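Teaching a Robot to Clear the Table, Part 3

Can a machine do this chore yet? Well, sort of, and it's a lovely thing to try in simulation before you risk your own cups! Open Roler, load your two-armed robot and park it close to the table. 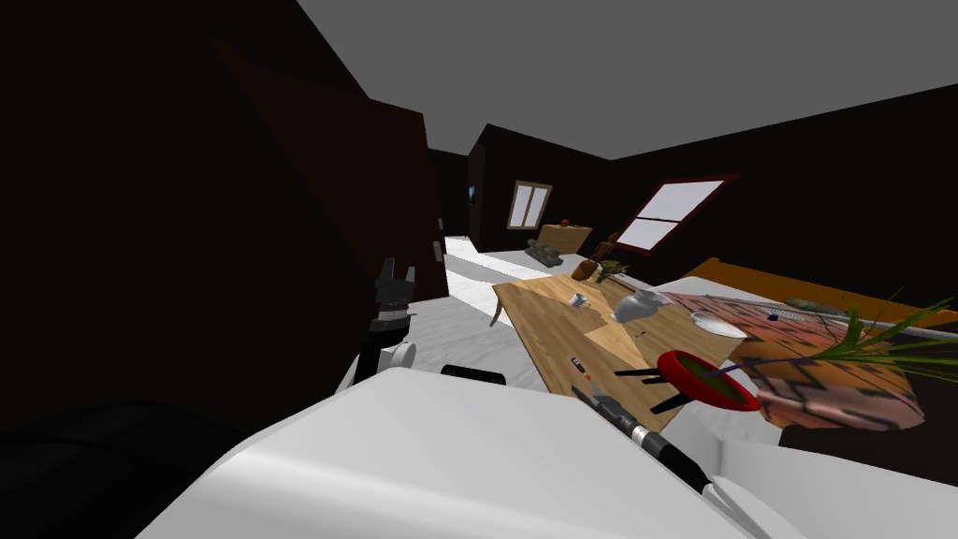
Start with a single cup, and please leave the bowls for later (I didn't, and lost an evening to it). Set the grip force low, cap each try at 24 seconds and run 300 tries. Mine needed 2000 before I trusted it with a plate, and I'd still wash up by hand tonight.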